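I've been teaching by hand since March, and the number on the whiteboard this morning was 334. That's the count of complete demonstrations of the pouring task we've kept. The ones we threw out aren't on the board.

The setup at Mendton is two arms bolted either side of a white table, and a matching pair of smaller arms that I hold. I move the small ones, the big ones copy. You squeeze a handle and the jaws close. It takes an afternoon to get the hang of it and then a few weeks to get rid of the habits you picked up on that afternoon.

Mine was hesitating. I would bring the right arm in toward the bottle, stop a few inches short, look, correct, and go again. It felt careful. When we trained on the first batch, the policy did the same thing, only it stopped for longer and sometimes didn't start again. I sat and watched it hover for most of a minute before I hit the stop button. It had learned my pause and had no idea what the pause was for.

So I redid them. The rule I work by now is that once the arm starts toward the bottle it keeps moving until the jaws are on it. If I can see the approach is bad, I finish badly and mark the episode for deletion. I don't fix it halfway, or at least not in this set. Corrections go in a separate folder, where I start from a bad position on purpose and recover from it.

The grip itself took longer to sort out. I used to take the bottle high, up by the shoulder, the way I'd pick it up with my own hand. The surface curves in there and the jaws have less to hold. Around the middle is better. It also leaves the neck clear, and you want to see the neck when you start to tip.

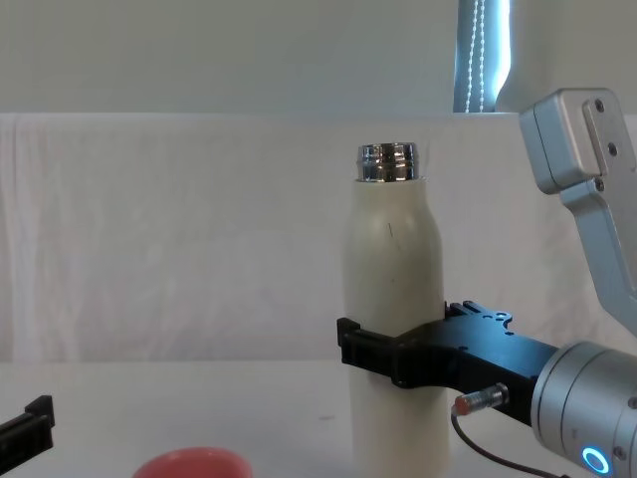 Roxana Husar wrote to me after my last post to say that I was making the data too clean, and that a policy trained on one tidy grip height would fall over the first time someone set the bottle down in a different spot. She'd rather have 21 sloppy demonstrations from each of several people than hundreds from one person who has gotten good at it. I think she's half right. Different people do give you a better spread. But when we mixed three operators early on, one of them always reached in from the front and the other two came from the side, and the arm would set off one way and change its mind partway there.

What we do now is agree on the approach and vary everything else. The bottle moves between episodes, and so does the bowl. I keep a sheet with 17 starting positions and work down it, then shuffle the order and go again. Raluca Olteanu takes over after lunch with the same sheet. Her pours are slower than mine and I've stopped trying to match her.

The other thing I'd tell anyone starting out is to watch the camera view while you drive. For the first week I stood where I could see the table directly, and I was using things the policy never gets. I could lean over and check the gap between the jaws and the bottle. The cameras can't lean. Once I switched to driving from the screen my success rate dropped for two days, then came back up, and those episodes have been much more useful in training.

I also stop sooner than I used to. After more than an hour my wrists get tired and the releases get jerky, and you can see it in the logs as a little spike when the handle opens. I do six sets with a break after each one.

Left arm next. So far it has mostly been parked out of the way, and the plan is for it to steady the bowl while the right arm pours. That means driving with both hands, and I'm slow at it – a single episode takes me twice as long. I'll put up the numbers when there are enough of them to mean anything.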